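The Restby method

The Restby method is a self-help practice in which a person gives up, for 30 days, every word they normally use to say who they are. It was devised by Ustyna Hladun, a former school registrar in Drurham, and set out in her book Flollura, a title she has declined to explain on the grounds that explaining it would be a kind of job description.

Participants begin by writing down their roles, among them parent, manager, vegetarian and the funny one. The paper goes into an envelope, and the envelope goes to somebody else. For the rest of the month they introduce themselves by first name only and answer "What do you do?" with whatever they did that morning. Hladun's own reply, at a cousin's wedding, was "toast."
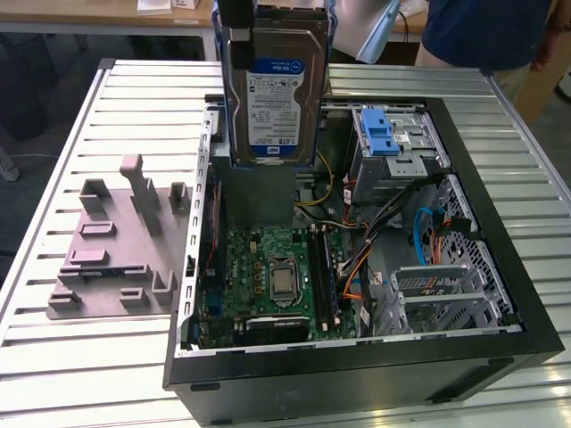
The second stage, known as the return, takes place over 2 evenings. The envelope is opened and each word is either taken back or left on the table. "Vegetarian" is the most often reclaimed. "The funny one" is usually left behind, to the relief of families.

A survey by Sarita Thakur drew on 3384 former participants and found that most felt calmer afterward, though a sizable group had simply become harder to introduce at parties. Critics have been less kind. Raghavendra Marar called it "a vacation from your own business card," a line the publisher then printed on the back cover.

A rival version, the Vakulenko variant, allows participants to keep one title throughout. Followers of the two schools do not get along – each side maintains that the other is too attached to its name.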